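Briltongate Technical Forum
Section: Cells and Stations — Maintenance and Set-up
Thread: Two-arm cloth cell, fingertip wear and tip alignment procedure

Started by H_Gunawardena

Good morning to all members.

I have been asked to prepare a written maintenance procedure for our two-arm cell and should be grateful for comments before it is issued. The cell consists of two arms facing each other across a cloth-covered bench, each with a two-finger gripper and black fingers. It handles light fabric pieces, which one arm picks up and passes to the other. The cell runs on the Zirkard controller and was installed by our own department.

The difficulty is as follows. After approximately one month of service the hand-over becomes unreliable. One arm closes on the fabric, the second arm closes a little too high, and the piece is dropped or pulled out of square. In April we recorded 148 failed hand-overs in 4,000 cycles. Before that month the figure was low enough that it was not recorded separately.

My present proposal is to replace both pairs of fingers at every 4,000 cycles and to repeat the tip alignment each time. I should like to know whether others consider this interval reasonable.

Hashini Gunawardena
Maintenance planning

Reply 1 — posted by RBakke

Thank you for the clear statement of the problem. I would advise against a fixed interval until the cause has been established. New fingers will improve the result for a time whatever the fault may be, for the simple reason that the alignment is repeated on the same occasion. You would not be able to say which of the two actions had helped.

May I ask three questions?

Are the fingers fixed with one screw or two?
Is the cloth fastened to the bench or merely laid upon it?
Is the alignment carried out with the cell at working temperature?

Ronja Bakke

Reply 2 — posted by H_Gunawardena

In answer to Ms Bakke: two screws on each finger. The cloth is laid on the bench and smoothed by hand at the start of each shift. The alignment is carried out first thing, at 7.30 a.m., before the arms have been run.

Reply 3 — posted by T_Thambiah

I look after a similar cell at the Grultley site and must disagree in part with Ms Bakke. A fixed interval is easy to plan, easy to audit and does not depend upon the judgement of whoever is on duty. We change fingers on a fixed interval and have done so for two years. The parts are inexpensive. The time lost in looking for a cause has, in our case, always cost more than the parts.

I do agree that the cloth should be examined. A cloth that is free to move will form creases, and a crease under the fingertips alters the height at which contact is made. If the height is taught on a crease, it will be wrong everywhere else.

Tahsin Thambiah

Reply 4 — posted by RBakke

I accept that a fixed interval is convenient. My objection is that it should follow from evidence. Mr Thambiah's cell may have a different load, a different cloth and different fingers, and his interval cannot simply be carried across.

On the matter of temperature, I would ask Ms Gunawardena to run both arms through the idle routine for 20 minutes and then check the tip positions again. On our own arms the joints settle during that period, and an alignment taken cold is out by mid-morning.

Reply 5 — posted by CMichailidis

I have moved this thread from General Enquiries, as it concerns a single cell.

Members may find it useful to have the procedure that is in use at Abeysekara, which I wrote and which has been through two revisions. It covers the tip-to-tip check only. It is to be carried out by one person at the pendant, with the second arm held and the guard closed except where stated.

Step 1. Preparation
Run both arms through the idle routine for 20 minutes. Stop the cell, isolate it and open the guard. Smooth the cloth from the centre outwards. Wipe the fingers of both grippers with a dry, lint-free cloth, paying attention to the inner faces. Do not use solvent. Look at each fingertip from the side and reject any that is rounded, split or bent.

Step 2. Check of fixings
Try each finger screw with the torque driver at the value given on the cell card. If a screw turns, note which one, tighten it and continue. A finger whose screw has turned on two successive checks is to be taken off and its seat examined. Check the bolts on the rear rail and the clamp at the foot of the posts in the same manner.

Step 3. Approach
Close the guard and restore power. Bring the far arm to the stored check position above the cloth, fingers pointing down. Bring the near arm forward at the lowest jog speed, with its fingers brought almost together, until its tips point towards those of the far gripper and only a small strip of cloth remains in view between the two sets. Judge this from the wrist camera of the near arm. The tips must not touch each other or the cloth. 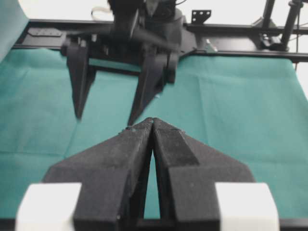
Step 4. Measurement
Isolate the cell again and open the guard. Offer the feeler gauge to the gap between the near and far tips, first at the left finger and then at the right. Record both readings. If they differ by more than the allowance on the cell card, the near gripper is rotated at the wrist and must be corrected before any change is made to the taught positions.

Step 5. Correction and record
Enter the correction at the controller, repeat Steps 3 and 4, and make 40 trial hand-overs with scrap fabric. Enter the readings, the number of failures and any screw that was tightened in the cell log. Sign the entry.

I draw attention to Step 2. In our experience a loose finger is more common than a worn one.

Charalambos Michailidis
Section moderator

Reply 6 — posted by T_Thambiah

I thank Mr Michailidis for the procedure. I have one reservation, concerning Step 3. Judging the approach from the wrist camera is not good practice in my view. With the fingers so close to the lens, they fill much of the lower part of the view, and depth is very difficult to read. An operator may believe the tips to be level when one set stands well above the other. We use a setting block on the bench and bring each arm to the block separately. The two grippers are never brought near each other during set-up.

Reply 7 — posted by CMichailidis

The camera is used only for the approach. The figure that is recorded comes from the gauge in Step 4. I agree that no height should be taken from the camera view, and I shall add a sentence to that effect at the next revision.

As to the setting block, we used one until last year. It gives a good result for each arm separately, but it does not show an error between the two bases. If the rail has shifted, both arms may agree with the block wherever it is placed and still not agree with each other at the point of hand-over.

Reply 8 — posted by T_Thambiah

If the block is placed at the point of hand-over, both arms are brought to the same physical object and the error is shown. I do not follow the objection.

Reply 9 — posted by S_Kanagaratnam

If I may come in here, I believe the two gentlemen are describing different blocks. The older pattern was seated in a corner of the bench, away from the hand-over point. The newer pattern has a locating pin and can be placed anywhere a hole has been provided. Mr Thambiah's remark is correct for the newer pattern and Mr Michailidis's for the older.

I would also raise the cloth once more. Laying it loose appears to me the weakest part of the arrangement. We fasten ours along the back edge with a thin strip and leave the front free, so that it can be smoothed towards the operator. It is lifted and brushed underneath at each shift change, as lint collects there. White specks on the upper surface are harmless in themselves, but they are a fair sign that the fingers also need wiping.

Sandamali Kanagaratnam

Reply 10 — posted by CMichailidis

Ms Kanagaratnam is quite right. Ours was the corner pattern. I withdraw the objection as far as the pinned block is concerned, though I should still prefer the tip-to-tip check after any work on the rail.

Reply 11 — posted by H_Gunawardena

I am obliged to everyone. The following has now been done.

The idle routine was run before the check, as Ms Bakke suggested. The right-hand reading changed between the cold and the warm check; the left-hand reading did not. On the near gripper, one screw of the right finger turned under the driver. The seat was cleaned and the same finger was refitted.

We then made 40 trial hand-overs and recorded two failures, both with the cloth creased beneath the fabric. I have asked for a fastening strip along the back edge.

The replacement interval has been taken out of the draft for the time being. Fingers will be examined at each check and changed on condition.

Reply 12 — posted by T_Thambiah

I am pleased that a fault was found. I would nevertheless ask that "on condition" be defined in the document. Two fitters will not agree on what a rounded tip looks like.

Reply 13 — posted by RBakke

On that point I am in full agreement with Mr Thambiah. A worn finger and a new one, kept in a labelled box at the cell for comparison, would be sufficient.

Reply 14 — posted by H_Gunawardena

Agreed. The box will be listed in the draft under Tools Required. I shall post the revised text in this thread when the strip has been fitted and the next check has been entered in the log.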